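Toy subscription boxes: frequently asked questions

I run the Wirndale parents' swap page, and the same questions about rental toys come in every month. My answers are less cheerful than the ones on the companies' own sites. None of them pay me.

Do toy subscriptions save money?

Sometimes, for some families. Our first year with Tera came to $398, plus a late fee I still dispute. I could have bought a lot of secondhand blocks for that. The company's savings chart compares its price with buying every item new at full retail. Who does that?

Is "developmental stage" more than a sales phrase?

Be careful with it. Children do change what they like as they grow, and any grandparent could have told you so. What I have not seen is good evidence that a box picked by an online quiz beats a box picked by you. I wrote to Berhe asking what their quiz was based on and got a coupon.

How often should toys be rotated?

Whenever your child stops touching them. The companies say monthly, and they also bill monthly. Put half the toys in a closet, bring them out again in June, and see if anyone complains.

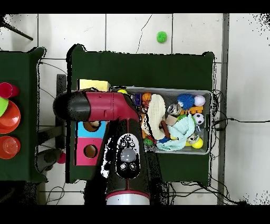
The one thing I would keep from the whole rotation idea is the single bin. If it doesn't fit, it goes in the closet or out the door. You don't need a membership for that.

Are rented toys clean?

Every company says so. Ask what they clean with, how they handle cloth items, and who checks. Grondon answered all of this in one email. Two others sent me a link to their home page. I wipe everything down myself either way.

What if we lose a piece?

Read the terms before you sign up, especially the part under "reasonable wear." Maricica Lazăr, a reader with twins, was charged the full replacement price of a puzzle over one missing piece. She got the money back after 2 months of emails.

Don't 1,180 five-star reviews count for something?

They tell you that people left reviews. Check when they were written and whether the reviewer got a free month for it. I read the three-star ones first.

Can I cancel any time?

You can usually stop the next payment. Getting the return label can take longer, and on some plans you keep paying until the toys are scanned in. Take a screenshot of the cancellation page and keep the shipping receipt.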